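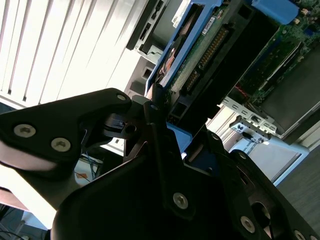 The gripper near an opened desktop computer, with the hard drive in its blue caddy. Photo: Sistent

Sistent teaches robots to take old computers apart

November 2022

The recycling company Sistent has started to teach a robot arm how to remove hard drives from used office computers. The work is done at its Magbanua site, where the team has recorded 3143 demonstrations since July.

In each demonstration, an operator guides the arm by remote control. The operator brings the gripper to the drive caddy, closes it and pulls the caddy out of the case. The movements are saved together with the pictures from a small camera at the wrist, and the robot later learns from both.

"The caddy is easy for a human hand, but it must be pulled in the right direction," says Min-kyu Jang, who leads the project. "At the beginning our operators needed 16 tries before one was good enough to keep. Now most of them are good."

The operators work in pairs and change places after every 200 recordings. The control software comes from Lurosent.

Sistent wants to record a further 300 demonstrations with cases that lie at different angles. Memory modules will be the next part to be taught.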